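Teaching a Robot in a Room That Isn't There

The first thing Nuala Ó Gríofa changes when she sets up a new round of tests is the wallpaper. She has a long list of surface textures, most of them taken from ordinary building materials, and a short script that tints them and puts them where they don't belong. Wood grain goes on a wall and comes out blue. Plaster turns red. A drawer front that was brown in one run is violet in the next.

Ó Gríofa works at Brunora, a small lab that studies how two-armed robots learn household tasks. The method she and her colleague Enda Madigan have been testing since July is called Stirwood. It is a way of training a robot entirely in simulation and finding out, before any hardware is involved, whether the robot has learned the task or has only learned the room.
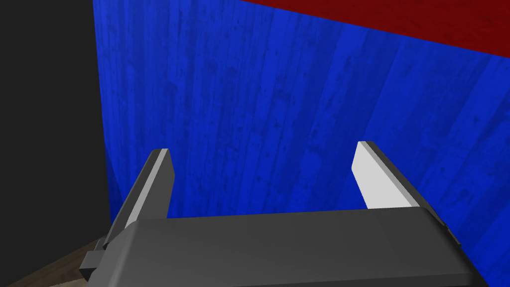 The difference matters because of how these systems learn. A person wearing a headset steers the simulated robot through a task, such as opening a drawer or picking something up from a table. The software records what the robot's cameras see and how its joints move. After enough recordings, a neural network is trained to produce the movements from the camera views alone.

The trouble is that the network will use anything in view that helps it. If the wall is always white and the drawer is always brown, it can steer by the line where the two colors meet. It will do well in testing, provided the tests use the same white wall. Paint the wall and it may reach for a spot well short of the handle.

"We had a policy we were very pleased with," Madigan says, using the field's word for a trained controller. "Then I changed the color of the floor and it stopped opening drawers. It took me a day to believe the floor was the reason."

Changing colors and textures at random during training is an old idea, and most labs that work in simulation do some of it. Stirwood's addition is in the bookkeeping. Each demonstration is recorded once, then replayed with the same motions in 2 rooms that share a layout and differ only in their surfaces. The network is trained on both versions and penalized when its planned movements for the two disagree. If the only thing that changed was the wall, the arm should do the same thing.

The pairs are also used for scoring. Most published results give a success rate, the share of attempts in which the drawer opened or the object was lifted. Brunora reports that figure along with a second one, which measures how far the planned path of the gripper shifts when the surfaces are swapped. 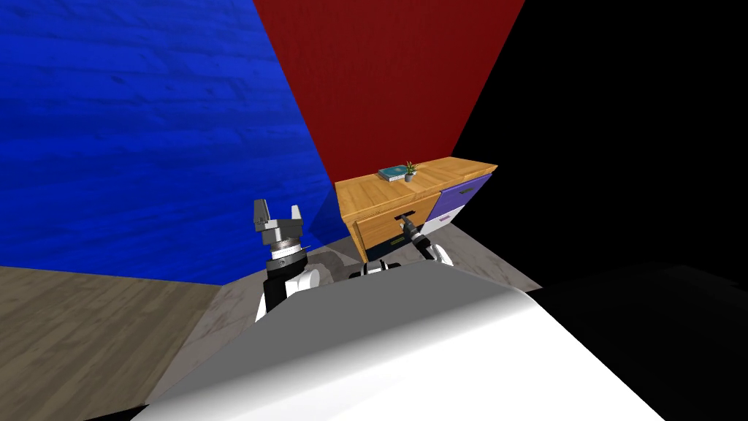
Why train with two arms if only one is needed to open a drawer?

The arm that isn't working still has to be somewhere. It can block a camera or bump the furniture, and the network has to learn where to keep it. Ó Gríofa says that several early failures came from the idle arm drifting.

The current set contains 2246 demonstrations, recorded in a simulator called Nimness. Madigan set aside the last 246 for testing and trained on the other 2000. The same set was used to train a plain version of the network, with the random colors but without the penalty for disagreement, so that the two could be compared.

On drawers, the paired training made a clear difference. The plain network's path often moved when a wall changed color, and the Stirwood network's path moved much less. Its success rate was higher too, though the gap there was smaller. Madigan thinks drawers are forgiving, as a gripper can arrive a little off center and still get hold of a handle.

Long, thin objects were harder. Here the two networks came out nearly level. Ó Gríofa's explanation is that a thin object takes up few pixels from most angles, and the network has little to go on once the background is ruled out. The wrist camera helps in the last part of the reach, when the object fills more of its view. Before that, both networks tend to hesitate.
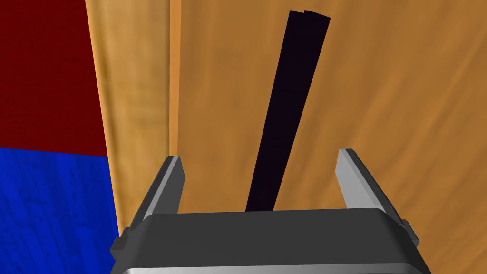 What does a wrist camera give the network that a head camera doesn't?

It moves with the gripper, so it shows where the fingers are in relation to the object. The head camera is better for finding the object in the first place, and the network is trained on both views together.

There is a cost to all this. Rendering every demonstration twice doubles the time needed to prepare the data, and the comparison step slows training further. For a small lab sharing its computers, that meant runs were started in the evening and checked the next morning. A colleague's project had to wait its turn more than once.

The larger question is whether any of it carries over to a physical robot. Brunora doesn't have an answer yet. Simulated drawers slide without sticking, and simulated cameras don't get smudged. The lab plans to run the drawer tasks next on hardware at Daneshvar, a partner workshop with a furnished test kitchen.

Madigan expects the success rate to fall when they get there. He is more interested in whether the path measure, taken in simulation, predicts which networks fall furthest. If it does, other groups could use it to throw out weak candidates before booking time on a real machine.

Ó Gríofa has meanwhile started on lighting, using the same paired method with the lamps moved and the surfaces left alone. The first batch is still rendering.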